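Robot Support for Room Attendants: What Changes at Plenau in the New Year
From the Operations Office, Thu 18 January 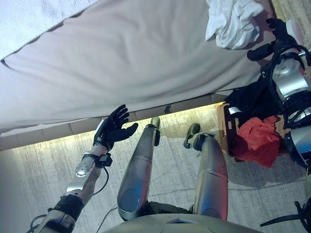
Linen and laundry collection on the fourth floor

The humanoid robot introduced at the Plenau guest house in December will remain in service through the spring. Its work is limited to vacant rooms on one floor, where it picks up used linen and clothing left for laundering and places it in the basket for collection. Making beds, cleaning bathrooms and inspecting rooms remain the responsibility of our room attendants.

The robot was supplied by Donumine under a service agreement signed last fall. During December it was assigned to 460 room visits. An attendant was present on the floor for every one of them, and this requirement will continue.

What this means for staff

No position in housekeeping will be removed as a result of the program, and contracted hours are unchanged. Attendants working with the robot will have 4 fewer rooms on their daily list, which allows time for supervision and for checking each room before it is released to the front desk.

Several attendants told us in December that the early schedule left them waiting in the hallway while the robot finished. Sneha Tripathi, Head of Housekeeping, has revised the order of rooms so that an attendant can complete the bathroom in one room while linen is gathered in the next. Staff also asked who is responsible when a guest's belongings are mixed in with the laundry. The answer is unchanged: the attendant checks the basket before it leaves the room, and any personal item is recorded in the lost property log.

Bending and lifting were the most frequent complaints in last year's staff survey. Boyang Hao of the safety office will meet with each attendant on the fourth floor during the spring to ask whether the new arrangement has made a difference. Participation is voluntary and answers will not be shared with supervisors.

Training

A paid training session of 5 hours is required before any employee may supervise the robot. It covers the stop button, safe distance, charging and the reporting of faults. Zane Kļaviņa will lead the sessions in the Hunt Room, and sign-up sheets are posted outside the linen store. Employees who prefer not to work with the robot may ask for another floor without giving a reason.

A decision on whether to extend the program to the Gurnow building will be made after the spring review. Questions may be sent to Si-eun Kong in the Operations Office.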